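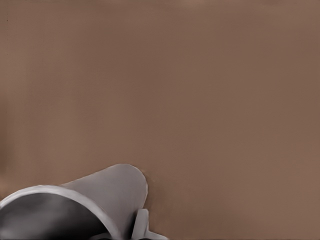 Figure 1. Gripper close to the brown work surface, simulator view.

Progress report to the Pletberg Fund, second period
Project: Common rules for simulated gripper tests (Plonis)
Prepared by Yurani Quispe, with input from Yeison Rengifo and Leidy Cuadros

1. Work since the last report

In the first period we wrote a draft of the rules. In this second period we used the draft in daily work, and we corrected it where it was not clear enough. The draft now has 38 rules. Most of them are short. They say what must be written down before a simulated test begins, who can stop a test, and what must be kept after it ends.

We ran 582 tests under the draft rules. Of these, 300 were done by our team in Hullville and the rest by the partner group at Chávez, led by Efraín Yupanqui. The two groups worked from the same text and did not help each other with the reading of it. We asked for this on purpose, so that we could see where the words are understood in different ways.

2. What we changed

Rule 7 (distance to the surface). The old text said that the gripper must start "near" the surface. Our two groups understood this word very differently. The new text asks for a start height in millimeters, measured from the lowest point of the gripper.

Rule 12 (empty surface test). Before any objects are added, each setup must be run once with only the gripper and the surface. In Figure 1 no objects are on the visible part of the surface. Chávez found this step too slow at first, but they have agreed to keep it.

Rule 21 (names of versions). Every change to the gripper model, also a small one, gets a new version name. Before, small changes were sometimes saved under the old name, and we lost several days comparing results that could not be compared.

3. Problems

The review of the safety rules is late. Yesenia Montoya, who reviews them, could start only in December. Also, 2 rules about the storage of test records are still open between the partners. Chávez wants to keep all records and we would prefer to keep only the accepted ones - the cost of storage is the main point.

4. Next period

We will finish the safety review, close the open rules and send the full text to the Fund for comments. We do not ask for a change in the budget. We ask that the date for the final text is moved by one month.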